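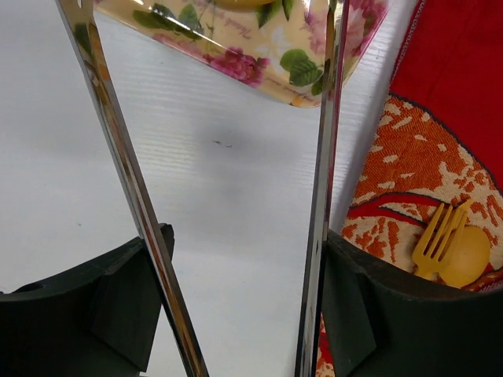
When a child is removed from a parent's care in this state, the family is given a printed notice of its rights, and in my experience very few parents have been able to read it on the day. A removal commonly takes place in the middle of an ordinary household routine. A yellow fork and a yellow spoon lie on a patterned cloth, a floral tray is close by, and a parent is expected in that setting to absorb a document of 13 pages. The law treats the notice as sufficient once it has been delivered. I have argued in earlier entries on this site that delivery should not be confused with understanding.

The Lullow Family Advice Service, where I worked for nine years, kept a record of the questions parents asked at their first appointment. The most frequent concerned contact visits: when the first would occur, who would supervise it and whether grandparents could attend. The notice deals with contact on its final page. It gives a telephone number for enquiries and states that a reply may take 10 working days.

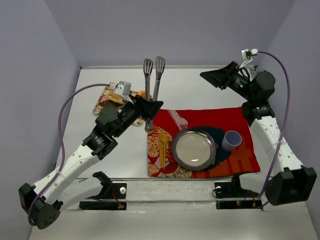
A red cloth laid as a placemat at the centre of the table.

The Starnby Inquiry, which delivered its report in February, recommended that every family be offered an independent advocate before the first hearing. The department accepted the recommendation in principle and referred it to Iveritz Consulting for costing. The costing has not been published. In the meantime, parents in regional areas continue to rely on duty lawyers, whom they may meet only minutes before the matter is called. 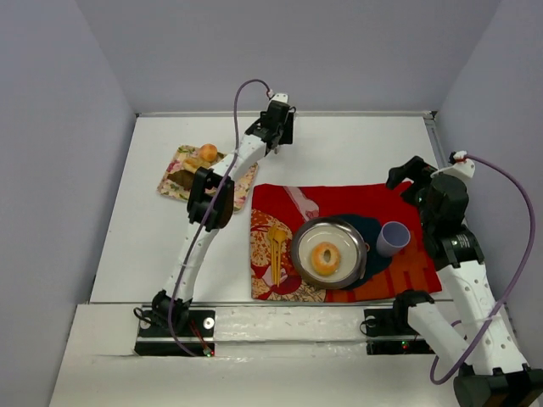 A further difficulty concerns the review period. An interim order may stand for 60 days before the court is required to consider it again, and for an infant that is a considerable part of life. The Swanepoel Centre has proposed a shorter period for children under two. I support that proposal and have said so in my submission, lodged on 29 October 2021. Readers who wish to make their own may do so in any language, and the registry will arrange translation at no charge.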